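Review: Vellton Pocket Clicker Set for Teaching Academic Writing

Last updated: 10th May
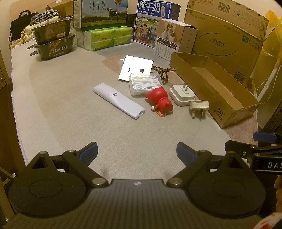

I teach two sections of first-year academic writing for students whose first language isn't English, and I had been looking for a classroom response set that didn't depend on everyone having a charged phone. The Vellton set is sold to language departments, and it comes with a bank of 400 ready-made questions on grammar, citation and word choice. I used it from September through the end of the spring term.

Setup took one evening. The receiver plugs into the classroom computer and finds the handsets by itself. Each handset has a number on the front, and you match numbers to names in the software. If a student picks up the wrong one, the scores go to somebody else's record, so I started reading out the list at the start of class. It would be better if students could sign in with a short code.

The question bank is uneven. The sets on articles and reporting verbs are good, with wrong answers that look like mistakes my students make. The citation questions are weaker. Several treat one style guide's rule as if it applied everywhere, and I had to rewrite them before I could use them. The academic vocabulary questions lean on single words out of context. I'd have liked more whole sentences.

Writing your own questions is easy enough. You get a box for the prompt, up to six answers and a timer. The prompt is limited to 1,000 characters, fine for a paragraph but too short if you want students to compare two introductions. I ended up handing out the longer texts on paper and using the handsets only for the vote.

I compared it with the Makar system, which our department had on loan for a term. Makar is faster to start and has a better results screen, but it charges by the year. Vellton is a one-time purchase, with a $39 fee if you want the extra question pack for graduate writing. I bought the pack. The section on hedging is worth having — the rest repeats a lot of what's in the main bank.

The handsets have held up well. The buttons are stiff at first and loosen after a few weeks. My only hardware complaint is the battery cover, which takes a fingernail and some patience to open.

Students who rarely speak up did answer, and a split vote usually led to a useful discussion. It did less for their drafts. Picking the right verb from a list is a different skill from using it in a paper, and I wouldn't cut any writing time to make room for this.

Support was slow. I waited nine days for a reply about exporting scores, and the answer was a link to the manual. The export does work, but the columns come out in handset order and have to be sorted by hand.

I'd buy it again for a grammar-heavy course. For a seminar built around longer drafts, I'd stay with paper.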